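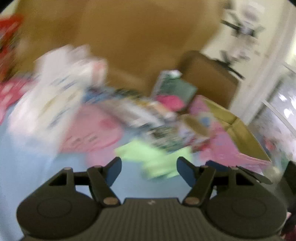

Sun 2 April

Quick one, dinner's nearly on. Spent the weekend on the pose tracking again and I think I finally know why the Hestden runs kept falling apart halfway through.

Fast turns. Every time the gripper swings round quickly the whole view goes to streaks, the tracker loses its corners, grabs a few bad ones off whatever is left and then carries on as if all is well. So the path looks lovely, smooth as you like, and it's off by the width of a hand. Worst kind of bug. I'd much rather it fell over.

What I've done so far:

Added a blur score per frame, just the variance of the Laplacian on a shrunk grey copy. Cheap. Anything under 30 gets marked as bad and the tracker coasts on the gyro until the picture comes back. Plain walls score low as well, even when they're sharp, so the number alone is no good - now I check it against the turn rate and only mark the frame if both agree. Should have done that in teh first place.

Also capped the coasting at 13 frames. Past that it stops and splits the run in two. Declan Ó Riain thinks this is too strict and he may be right, he's been poking at gyro drift for longer than me. We'll see.

Run 1234 is the one I keep going back to. Messy floor, paper and cloth and boxes all over, big orangey wall behind. Loads for the tracker to hold on to when it's still and next to nothing when it moves. Old code: one long path, wrong. New code: 3 short ones that line up when I overlay them by hand. Joining them automatically is next. Brzozowska has a loop closer I might steal, if it builds, last time it wanted a version of everything I don't have.

Not touched exposure yet. Shorter shutter would fix half of this at the source but then indoors it goes grainy and the corners get jumpy, so swings and roundabouts. Want to try it with the lamp on.

Still to do - write the split times into the log properly, rename that awful config flag, push the lot to Nurneta before I forgt. Telton stuff can wait till June.

Right, food.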